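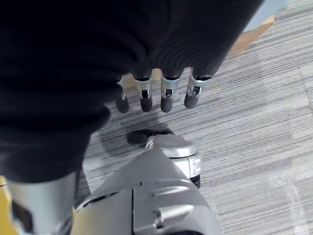 How to sort a mixed shelf of shoes, small parts and flattened boxes

Updated January 4, 2018

This method is for an open shelving unit that has collected a bit of everything. It works from the floor up, with one table, one shallow tray and a few labelled tubs. Allow a full morning for a two-shelf unit if it hasn't been touched since May.

What you need
A clear table at waist height
A shallow tray with rounded corners, big enough to take a flattened carton
5 lidded tubs (we use the small Prutumard ones, but any that stack will do)
Masking tape and a marker
A damp cloth and a dry cloth

Step 1. Clear the floor first
Pick up anything on the carpet in front of the unit and vacuum there before you start. Small fasteners that fall later are much easier to find on a clean floor, especially if the carpet is striped or dark.

Step 2. Pair the shoes
Take all the shoes to the table in one trip.

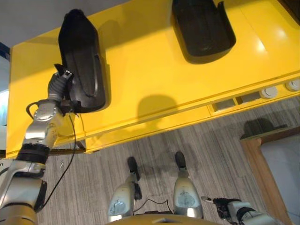 Shoes are sorted by pair, then by colour, then by how often they are worn. Put the first one down with the opening facing up and hold its possible partner beside it before you decide. Black shoes are the ones people mix up, so compare the toe shape as well as the colour and the finish. A low-cut pump with a rounded toe is easy to tell from a pointed one once it is over a bright surface, and a yellow tabletop does the job well. If the top is glossy, move the shoes out of the glare from the ceiling lights or you will lose the detail. Wipe the soles, let them dry, and store each pair with the toes facing the same way.

Singles go in a bag marked with the date. If the other shoe hasn't turned up by the next sort, throw the single out.

Step 3. Group the small parts on the lower shelf
Leave small parts where they are for now and push like towards like. Discs go with discs and square pads with square pads. Keep dark and light pieces in separate rows so you can see straight away if one is missing. Brackets and fasteners go to the back of the shelf until you have a tub ready for them.
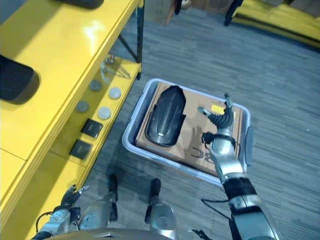

Step 4. Use the tray for flat and awkward things
Lay flattened cardboard in the tray with any printing facing up. Curved plastic covers and other parts that won't sit flat can rest on top of the cardboard, which stops them sliding about. Set the tray on the floor within reach of the lower shelf and fill it from there.

Don't stack more than one layer of odd parts. If you need a second layer you need a second tray.

Step 5. Do the last floor check
Go over the carpet once more with your hand low and your fingers pointing down, working from the unit outwards. Check beside the support legs and under the front edge of the shelf. 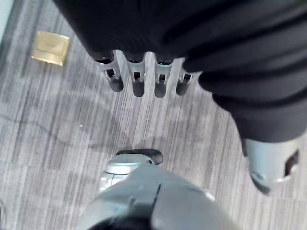
Fingers pointing down, towards the floor.

Step 6. Label and put back
Tape a label to the front of each tub, never the lid. Heavy tubs go on the lower shelf. Padded and bulky items can stay up top. On the Arndale units at our place the bottom shelf sits 11 cm off the floor, so a shallow tray slides in underneath. Measure yours before you buy one.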